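PRARNTON COMMUNITY HALL
Tableware and Furnishings Subgroup
Minutes of the July meeting

Present: Hiba Salameh (chair) and six members. Apologies were received from two members.
The meeting opened at 4:15 p.m. in the small room.

1. Minutes of the previous meeting
Approved with one correction. Item 5 should read "side plates" and not "saucers."

2. Matters arising
The replacement shelf for the pantry has been delivered but not fitted. Carried forward.
The Bitar invoice has been paid.

3. Table layout
Members discussed the covering and marking of the large table. It was agreed to keep brown kraft paper as the base, with blue painter's tape dividing it into cells, one item to a cell. The chair noted that the paper has torn and that several tape lines have gaps, most noticeably along the middle. A member asked whether cloth would last longer. After discussion it was felt that tape would not hold well on cloth - the matter was not put to a vote.
Agreed: new paper to be laid before the next session, and the broken lines of tape to be redone in full.
Action: H. Salameh to order 11 yards of kraft paper.

4. Selection of plates and cups
Samples considered were the round lavender plate and the white faceted cup with the rectangular handle. The plate was generally liked for its raised rim. Opinion on the cup was divided. Two members found the angular sides awkward to hold and asked for a rounder style to be priced. The chair reminded members that Trudix will hold its quotation for 15 days only.
Agreed: 82 lavender plates to be ordered. Decision on cups deferred.
Action: prices for a second style of cup to be requested from Voto.

5. Storage
Stacking plates more than nine high is to stop. A notice will be placed inside the pantry door.

6. Any other business
The key to the linen closet is still missing. Members are asked to check their bags.

The meeting closed at 5:20 p.m.

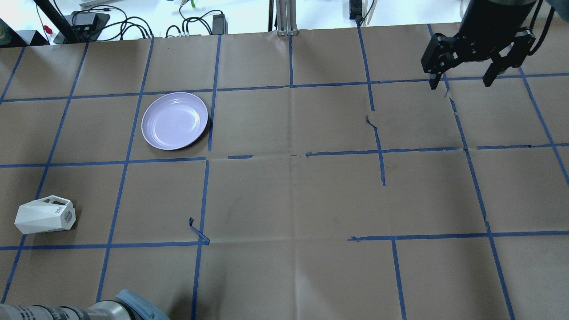
Large table with paper and tape grid, sample plate and cup.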